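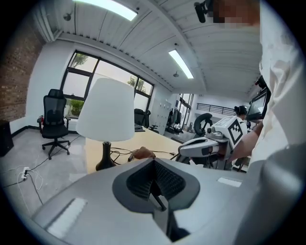
Photo: Pasach

Lighting > Table lamps > Fabric shades > Cima table lamp

Print this page | E-mail to a friend

Cima table lamp, white drum shade, black base
Made by Grestex
Item 582

I've been selling lamps for long enough to be a bit bored by most of them, so take it as a compliment that I took a Cima home before it had even gone on the website. It's a plain white fabric drum shade on a black base. There's really not much more to it than that, and I think that's why I like it so much! It looks right on a light wooden desk, and it looks right on the horrible painted chest of drawers in my spare room too (that one is my fault, I chose the paint).

People often come to us asking for a desk lamp and expect one of those bendy ones with a little metal hood. They're fine for close work, and we do sell them. But if you spend your day looking at a screen you may not want a hard pool of light next to your elbow, and a shade like this one gives you a much softer glow that spreads out over the desk and up the wall. I switch mine on at teatime and leave it on till bed.

Size

It stands 52 cm tall to the top of the shade, and the shade is 31 cm across. Please get a tape measure out before you order. It's bigger than people think, and on a narrow desk you'll notice it, especially if you've got a monitor and a pile of post on there already. I keep mine towards the left and work on the right. If you're left-handed do it the other way round, or you'll be knocking the shade with your knuckles all day long.

If you want something smaller, have a look at the Wi. Same maker, same sort of look, but it's a bedside lamp really and I wouldn't try to light a proper desk with it.

Bulb

Not included, sorry. It takes an ordinary screw-in bulb and I'd go for a 6 watt LED in warm white. I tried a cool white one for a week and it made the shade look like the inside of a fridge. Don't go over the limit printed on the label inside the fitting. Dimmable bulbs will fit, but the switch on the lamp is only on and off, so you won't get any dimming out of them unless you add something at the plug end.

Cable and switch

The flex is black with the switch part way along it. It's long enough for most desks up against a wall. If your desk is out in the middle of the room, you'll want an extension lead, and do think about where it's going to run before you put your chair there. Office chairs with castors and cables on the floor don't get along. I've flattened one flex already by rolling over it again and again (not this lamp, a cheaper one), and now I clip everything to the back leg of the desk. We have the clips under Bits and Pieces if you need a bag of them.

Cleaning

Fabric shades do collect dust, there's no getting round it, and a white one shows it sooner than a cream one. Unplug the lamp, let the bulb cool down, then go over the shade with a dry lint roller or the soft brush on the hoover. Don't wet it. I had a customer who put hers in the bath, and I'm afraid it didn't come out the same shape. The base just wants a wipe with a cloth.

Spare shades are on their own page and cost a good deal less than a new lamp, so hang on to the base if a cat gets at it.

What's in the box

The base with flex and plug fitted, the shade, the ring that holds the shade on, and a leaflet. Putting it together takes a couple of minutes and you don't need tools. Screw the ring down gently, as it's easy to get it cross-threaded if you're in a hurry.

Delivery and returns

We pack the shade inside its own carton, so the parcel is a fair size and won't go through a letterbox or into most porches. Somebody needs to be in. If you don't like it once you've seen it at home, send it back within 31 days in the same packaging and I'll refund you for the lamp, though you'll have to pay the postage. Please keep the cardboard collar from inside the shade until you've made up your mind!

The white shade is in stock. The grey is due back in later in June, and I'll change this page when it turns up.

Page updated 20/06/2020

Print this page | E-mail to a friend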